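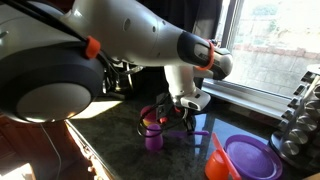 700 words

20 February 2018
By Sunita Ahuja

Notes for my talk: The cable that caught the cup

(Wait for people to sit down. Say thank you to Brijesh Kashyap for the invitation, and for the tea.)

Good afternoon, everybody. I'm going to talk about a cable, and I know a cable is not what most of you came for, but please bear with me, because this one cost us a fortnight and gave me the biggest fright I've had at work.

We run the Kellero kitchen trials. The arm lives on a granite counter by a window, and its job is to pick up cups, spoons, plates and so on, all bright plastic, and put them down somewhere else. You can see the black cables hanging in a loop near the gripper, just over the purple cup. I want you to keep an eye on that loop while I talk, as I wish I had done.

(Pause. Let them look.)

We had 3,000 picks behind us when it happened, and I'll be frank, we'd grown comfortable. Tipene Kingi was at the keyboard and I was standing far too near the counter, chatting. The arm reached over one cup to get to the one behind it, and on the way back the loop dropped over the rim of the front cup and pulled tight. The arm carried on. The cup tipped, the cable slid down to the handle of a measuring cup, and the whole lot went towards the edge with the arm still pulling. Tipene hit the stop button. It took him two seconds, and I've thought about those two seconds a good deal.

Now, we did have a force limit. It was set by me, and it was set for the gripper pressing down on something. A sideways tug through a slack cable is a much gentler thing, and the arm simply didn't feel it until the slack had gone. By then the connector at the gripper had been wrenched half out of its socket. The fingers lost power and stayed where they were, and the screen still told us the gripper was ready. That last bit is the part that frightened me. A machine that stops is a nuisance, but one that says it's fine when it has no idea is something else.

(If there's a laugh here, let it go on. If not, move along.)
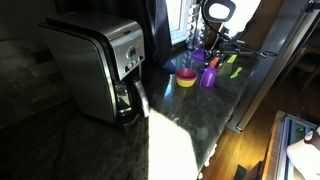
I should say something about the counter itself, because Demyd Didenko asked me a very good question afterwards: what else could the cable have reached? Well, there's a coffee maker at one end, with a glass carafe in it and a power cord lying along the granite. We had drawn up a lovely map of the toys, every bowl and bottle and spoon, and we'd left the coffee maker off it, as it wasn't part of the task. The cable doesn't know what is part of the task. We've since added everything on the counter to the map, and the light as well, for the sun comes in hard through that window and leaves a white patch on the stone, and when Vasilis Stojanovska went back through the recordings he found that he couldn't make out the cable at all wherever it crossed the bright part.

So, what did we change? (Slow down here, they'll want to write.)

The first thing was the cable. The orange clips you saw earlier hold it to the arm, and they do that well enough, but we'd left too much slack after the last one so that the wrist could turn freely. Our friends at Randine lent us a sleeve to try, and with that on, the loop sits much closer to the hand. It does mean the wrist can't turn quite as far, and Vasilis grumbled, and he was right to, but we've kept it.

Then the software. The gripper now has to answer before every pick, and if it doesn't answer inside 700 milliseconds the arm holds still and the screen goes red. We also check for a sideways pull on the way back from a reach, which we'd never bothered with.

And then there's us. We have a line of tape on the floor now, and while the arm is live we stay behind it. I have been told off twice already, both times fairly.

I don't want to tell you it's solved. The sleeve has started to rub at one end and we'll be looking at it again in March. If any of you have run cables down an arm of this kind and found something better, please come and find me at the break, I'd be so glad to hear it.

(Questions. Tipene has the spare connector in his bag if anyone wants to hold it.)

Contact: Sunita Ahuja, Kellero kitchen trials | © 2018 Kellero | Back to top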